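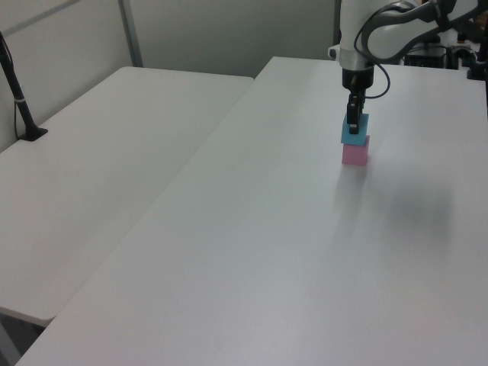 Foam, finish and fit: a talk with Khải Tăng

Khải Tăng designs stacking cubes for Visau, a small maker of play and teaching blocks. The pink and the light blue are the pair he uses to check a batch. "Two is enough," he said. "If a pair will not stand, a tower of five will not."

The material is a closed-cell foam, cut from sheet and left unpainted, with the color mixed in before the sheet is made. Tăng prefers a matte face. A shiny skin slides, he said, and a rough one sheds crumbs at the corners.

With the blue on top of the pink, slightly offset, the stack stands upright on a white table. Tăng does not correct small offsets. "People do not stack to the center. I want to know how far off they can be."

The last batch was 589 cubes, of which 103 were set aside for soft edges. He blames the blade, which is now changed after every 100 cuts.

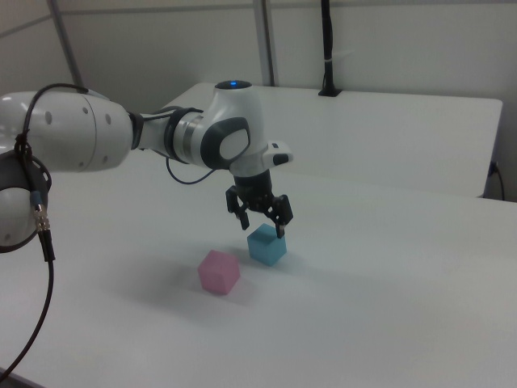

Side by side

Tăng also looks at the cubes apart, both on the tabletop with a small gap between them. Pastels are hard to judge, he said. The top face of each reads paler than the sides, and a buyer comparing two cubes under different lamps will report a color fault that is only shading.

A white table makes this worse by throwing light back up. He keeps it anyway. "Customers have white tables."

The next set, Ñahui, will keep the same foam and add a gray. Tăng expects samples in June.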